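Site visit report: the Menon laundry room, Iststead
Thursday, February 9, 2023
Report by Hayley Staniforth

I attended with Salvador Simões and Viera Vávra. Our host was Hélder Fonseca, who manages building services at Menon. The purpose was to look at commercial front loaders in daily use before we settle the specification for the Bukent residence, where the existing machines are due to come out in July.

The laundry equipment is on the same floor as the open work area. Hélder took us through the work area first and then to the machines.

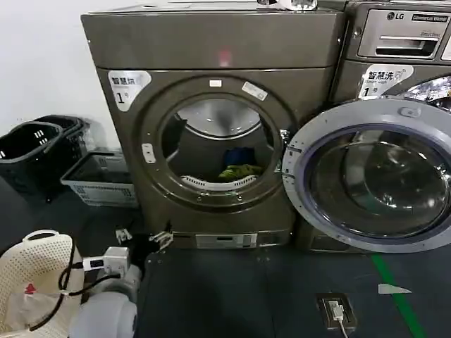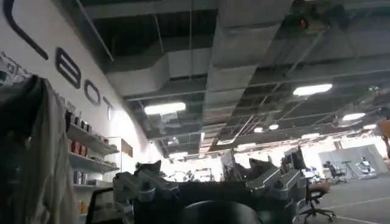
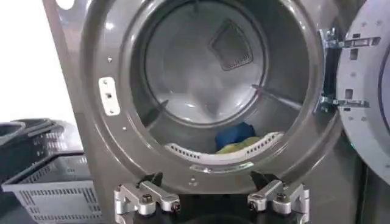
Location and services

The machines share a cold supply, with a separate isolating valve for each. Hélder had the valves moved to chest height after the first winter, when a hose fitting let go and the only shutoff was behind the dryer. We should copy this. The Bukent drawings still show the valves at skirting level.

Drainage is to a standpipe with a floor waste as backup. The floor falls to the waste at a grade Viera thought too shallow, and she put a level on it. It passes, just. She would prefer a steeper fall at Bukent and a raised lip across the doorway, as our room has carpet on the other side of the wall.

Power is a dedicated circuit per machine. Salvador checked the switchboard labelling and found it matched the numbering on the equipment list. Ours does not.

Spacing

Menon set its machines close together to save wall length. Hélder said he would do it differently a second time. To get at the side panel of one machine, the technician has to draw it forward on a trolley jack, and that takes two people. He recommends leaving 30 mm between cabinets as a minimum and bringing the hoses through a removable panel at the rear.

Door swing needs more thought than we have given it. With adjacent front loaders, an open door can take up the standing space at the next machine. The hinge side is fixed on the model Menon uses. Salvador will redraw our bench with the hinges marked and check that a trolley can still pass with a door fully open.

Loading and cleaning

Most of the loads at Menon are small: cleaning cloths, workwear, the occasional set of curtains. Small loads are the harder case for a large drum. A few cloths gather in one spot and the machine will try several times to distribute them before it gives up and spins slowly. Staff are asked to hold cloths back until there is at least a third of a drum. Compliance is mixed, according to Hélder.

The other recurring problem is small items left at the front of the drum after unloading. A single cloth sits low, close to the opening, and is easy to miss from standing height. One coloured cloth left behind was enough to tint a load of white tablecloths. The instruction card now says to turn the drum by hand once before closing the door. I suggest we use the same wording.

Lint is cleared at the end of each shift with a soft brush. Door seals are wiped and doors left ajar overnight. Detergent drawers are pulled and rinsed on Fridays. Viera asked about softener residue and was told that softener was withdrawn last year, after which the drawers stopped clogging.

Water and running records

Hélder keeps a cycle log for each machine. The machine we discussed in most detail had done 900 cycles at its last service. In that time it had needed one door catch, one inlet valve and one set of feet. He attributes the feet to the floor, which was not levelled properly at installation.

The month before our visit shows 301 cycles across the whole room, with 22 stopped early by the user. He believes most of the early stops are people adding a forgotten item. The log does not record a reason, so this can't be confirmed. I would add a column for it on our sheet.

We were not able to obtain water use per cycle. The submeter serves the kitchenette as well, and the two have never been separated. For Bukent I have asked for a submeter on the laundry branch alone. The plumber's allowance covers it.

Supply and service

Menon has its service contract with Bedetti. Florêncio Frade is the technician for the site and came in for the last part of the visit. He had three points for us.

He wants the serial plate photographed and filed before a machine is pushed into position. Half of his first call on any site is spent finding it.

He would fit braided inlet hoses and replace them every five years whatever their condition.

He asked that we not stack anything on top of the machines. Bottles and folded cloths walk during the spin cycle and fall down the back, where they end up against the drain hose.

Response time under the contract is next working day. Salvador asked whether parts are held locally. Door catches, pumps and inlet valves are. Control boards are ordered in and can take a fortnight.

Actions

Salvador: revised bench layout with door swings, valve height and rear access panel.
Viera: floor fall and doorway lip, to be agreed with the tiler.
Hayley: cycle log template, instruction card, written quote from Bedetti for the same level of cover.

Parking at Iststead is by permit only before ten. Anyone going back for the second visit should ring Hélder the day before.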